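# Teaching a Pick-and-Place Task by Demonstration

Group project report, August 2026

## Aim

We wanted to find out if a robot arm could learn to put small packets into a sorting tray from demonstrations alone, with no positions typed in by us. Kiros Workneh set up the arm and Liya Jemal looked after the recordings.

## Method

We tried two ways of showing the task. In the first, one of us moved the arm by hand from the pick-up point to the slot while the joint angles were saved. In the second, the arm was driven by remote control from the other side of the table. We recorded 30 demonstrations each way and trained a separate model on each set. The packets differed in size, so we kept to one slot per packet type.

## Results

Moving the arm by hand was quicker to learn, but our paths were jerky near the tray. Remote control gave smoother paths and took more practice. Abdelghani Mansour needed two sessions before his recordings were good enough to keep. We threw out eight recordings in all, mostly for dropped packets, and repeated them.

## Working at the table
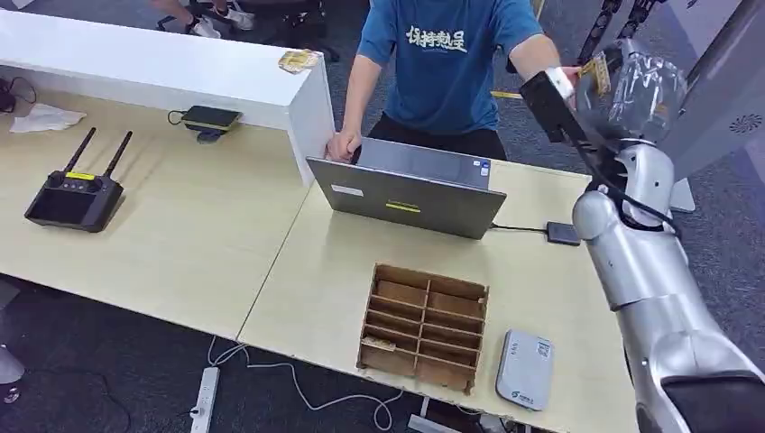

**Robel Wubshet**
Report author and demonstrator

The gripper end of the arm is where most of our handling took place, with the laptop left open beside the cardboard tray. Passing an item in at the gripper means reaching up and keeping the other hand free for the laptop, so it is easier with a second person at the keyboard. Next time we would fix the tray to the table and mark its corners with tape. We would also write down who gave each demonstration, as we could not separate them afterwards.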